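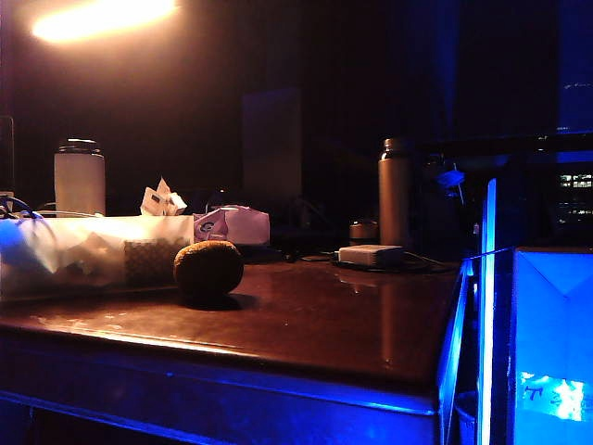
Ticket 38: pick aborted on clearance check, Golia cell

Opened by Mitali Sikder, June. Priority normal.

Arm stopped on approach with a clearance fault. Speed limit was 90 mm/s, per the Codcombe desk-work rules. Same fault after a restart.

Step 1. Checked section 4, loose items. Cables and plastic bags count as obstacles. Our setup sheet only listed rigid ones.

Step 2. Added both types to the sheet and reran the approach check.

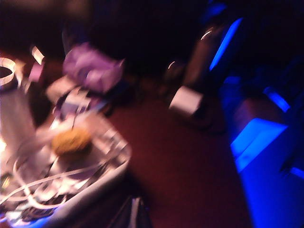
Step 3. Set the settle time before each wrist capture to 1000 ms. The rule says no pick decision from a blurred image. If it's still blurred, go to 2000 and log it.

Step 4. Sent the new sheet to Kodikara for sign-off.

Status: waiting on reviewer. Do not raise the speed limit until this is closed.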